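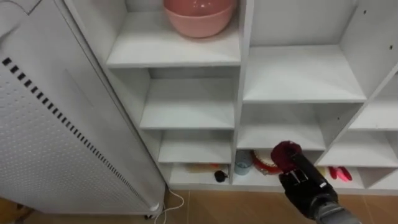
29-09-2019. Cuaderno de taller, Clesham

Domingo, y yo con la estantería blanca. Sigue casi toda vacía, lo cual favorece mucho al orden. El cuenco de plástico rosa está arriba a la izquierda; propongo declararlo residente.

Las baldas de la derecha se pueden mover, los agujeros para los soportes ya vienen hechos. Faltan 4 soportes. Los de Urnetti venden bolsas de 1000, por si queremos dejarlos en herencia.

El panel calefactor blanco, al lado de los huecos. Ojo al cable, que va suelto por las baldosas.

Pendiente para octubre:
- pedir 5 cajas bajas a Mirkwood
- etiquetas
- decidir qué va en la fila de abajo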